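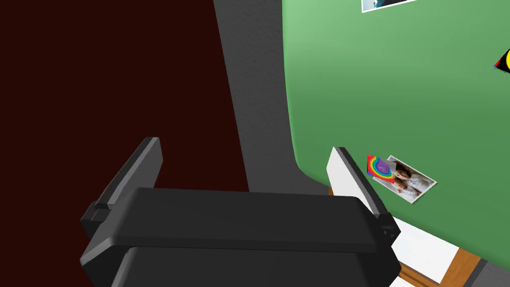 Two fingers, one white pad

Right, gravy. I've been making it every week for years and I still get lumps if I rush, so these are the things that help me.

Mix the flour with a splash of cold stock first, until it looks like single cream, then whisk it into the hot pan a bit at a time. Mine wants four minutes of gentle bubbling or it tastes of flour.

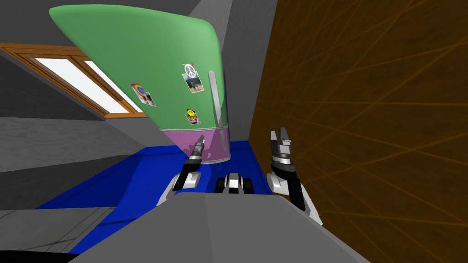
If you've made too much – I always do! – freeze it in an ice cube tray and tip the cubes into a bag. Two of them will perk up a cottage pie. My friend Subira adds a spoonful of redcurrant jelly when she reheats hers, and I've pinched that for lamb. Give it a good whisk as it warms up, it does split a bit.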